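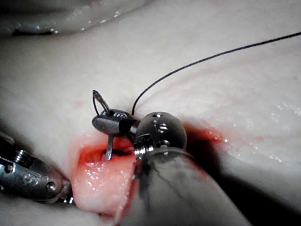
A suture pad is a sheet or block of soft material used for practicing surgical stitches. Pads are made to imitate skin and the layers beneath it, and they are used in medical, nursing and veterinary training, where a student may close the same kind of cut many times before working on a patient. Most have a pale outer layer over a core of another color, so that an open incision shows reddish pink and the depth of the needle can be judged from the way it enters the cleft. The curved needle is held near the middle of its arc by the jaws of a needle driver, and the thread trails from it. Black thread is common in training because it stands out on a light surface.

Construction

The simplest pads are a single slab of silicone or foam. Layered pads have a thin, tough skin, a softer layer that stands for fat, and sometimes a third layer for muscle. A mesh may be set between the layers to keep the thread from tearing out when a knot is pulled tight. Some makers cut the incisions at the factory, and others leave the surface whole so that the user can cut it with a scalpel.

Pads sold under the Trerkiritz name come flat or fixed over a curved base. The curved form opens the wound slightly and puts more tension on the stitch. The flat form is easier for beginners and is normally the first one issued.

Wet pads are stored in fluid or sprayed before use. A wet surface is more slippery and throws back more light, and many students find the edges of the cut harder to see on it. Dry silicone pads last longer and need little care beyond washing with mild soap. Talc is sometimes dusted on them to take away stickiness. 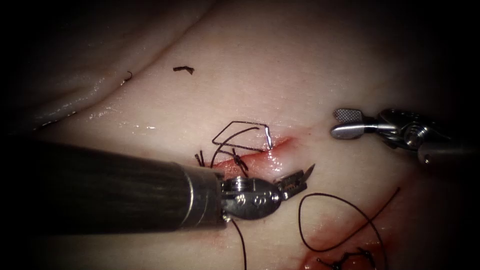 This page was last changed on 24 May 2019.

Use

The needle is passed through one side of the wound, brought out in the middle or carried straight across, and passed through the other side at the same depth. The point should meet the surface close to a right angle. The wrist is then turned so that the needle follows its own curve. Pushing it in a straight line bends the needle and widens the hole.

Interrupted stitches are tied one at a time. A continuous stitch uses one length of thread for the whole wound, with a knot at each end. Both can be practiced on the same pad, as can the mattress stitches, which pass through each side twice.

In instrument work the thread is wound around the jaws of one tool while the other tool holds the short end. Too long a tail makes the loops hard to control, and thread left lying over the pad is easily caught by the needle.

Wear

A pad is worn out when the edges of its cuts no longer hold a stitch. The course handbook at Nenmont allows 200 stitches for a single-layer pad and 900 for a layered pad with mesh. Old cuts can be used again if the new stitches are placed between the earlier holes. Silicone should be kept away from oils and out of strong sunlight.

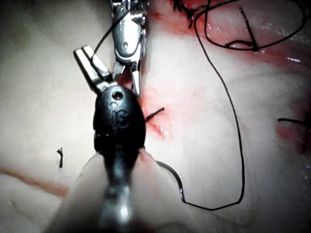
Isamu Sasaki wrote on the talk page that the section on wear gives too much weight to the stitch count. In his view a pad should be replaced as soon as the skin layer begins to lift from the core, even if the edges still hold, and the article ought to say so. The section has not yet been revised.

See also

Needle driver
Surgical knot
Suture materials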